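Small Things on a Big Table: tips for keeping a worktop usable

Filed under: Workshop, Hobby Room

There are two kinds of worktop. One is clear, and belongs to somebody who has just moved in. The other is mine, and very probably yours. What follows has been gathered over a good many years of losing things within arm's reach of where I last put them down, and it has been tidied up a bit from the version that ran in the Restham newsletter, which was full of spelling mistakes and recommended a glue I no longer trust.

Start with a mat

A bare table is a poor surface for small work. Things roll on it, skate across it, and chip when dropped on it. A mat cures most of this for very little money. It wants to be bigger than you think. People buy one the size of a tea tray and then work around it, like a cat avoiding a new bed.

Thickness matters less than grip. Lay the mat down and push it sideways with the flat of your hand. If it travels, put a strip of rubber shelf liner under each end. Double-sided tape will also hold it, and will go on holding it until you and the varnish part company.

New mats arrive rolled up and intend to stay that way. Unroll yours face down in a warm room with a few heavy books on the corners. Mine took two days and most of an encyclopaedia. Ironing is sometimes suggested. I have ironed one mat, and I now own an iron that smells.

Choose a pattern with some sense in it

Plain grey looks very professional, and every grey screw you own will vanish on it. A busy floral is worse. The best thing I have found is a pattern of big flat blocks of strong colour with thick dark lines between them, the sort of thing you would otherwise see on a museum tea towel. Whatever you drop will look wrong against at least one of the colours, and looking wrong is what you want from a dropped screw.

The blocks are also handy as parking places. When I take something apart, the bits from the left go on a left-hand block, the bits from the right on a right-hand one, and the bits I don't recognise go on white so I can worry about them properly. The lines do the work of a dozen little dishes, and you can't knock a line over with your elbow.

Wim Visser, who taught me most of what I know about clocks and all of what I know about sulking, used to chalk his own blocks on an old blackboard. It worked well until he sneezed.

Round things

Anything round will leave the table sooner or later. Beads, marbles, bearings, the small balls that come with children's games: all of them are merely waiting. A jar lid turned upside down will hold one. A ring cut from a cardboard tube is better if you need to get at it with your fingers. A lump of modelling clay is best of all if you don't mind picking clay out of things afterwards.

If the whole table slopes, find out which way and sit at that end. You'll catch a good half of what comes. Then put a folded beer mat under the short leg, as you should have done in the first place.

Long thin things roll as well, but only in one direction, so turn them to point at you and they'll stay put. Handles and stems should never stick out over the edge. Your sleeve knows exactly where they are.

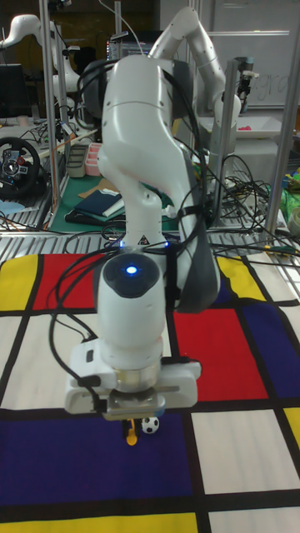
Bright colours help here too. A toy-sized ball on a dark blue block shows up nicely if it has any white on it, and yellow on blue can be picked out from the doorway. Yellow on yellow, on the other hand, is how I lost a perfectly good drawing pin and later found it again with my wrist. If you are buying small tools or game pieces and have a choice of colour, look at your mat first and pick whatever it hasn't got.

Cables

Loose cables breed. Keep them off the mat altogether and bring them in from the back of the table, where they can tangle among themselves. If a cable has to follow something that moves, a lamp on a bendy neck for instance, clip it near the moving end and leave a generous loop at each joint. Too tight and it pulls its own plug out. Too slack and it sweeps the table for you.

Label both ends. I know you will remember which is which. So did I.

Washing the thing

Lukewarm water, a drop of washing-up liquid, a soft cloth. Work along the lines and then across the blocks, and dry it flat. Test a corner first with anything stronger, as printed colours can come off on the cloth and red always goes first. Sticky patches left by tape give in to a little cooking oil, left for ten minutes and then washed off with more washing-up liquid than seems decent.

Fabric-topped mats should be brushed before they get wet. Otherwise the crumbs turn to paste and settle in for the winter.

Before you stand up

Put the small things in a pot. Any pot. The grand sorting can wait until July, when I do mine, badly, with the window open. My button drawer held 107 screws at the last sorting and not one button, and I have made my peace with that.

Then run your palm over the mat once, slowly, edge to edge. You'll find the piece you didn't know was missing, usually with the pointed side up.

Next month: drawers that won't shut, and why it is nearly always the potato masher.

Last revised October 2021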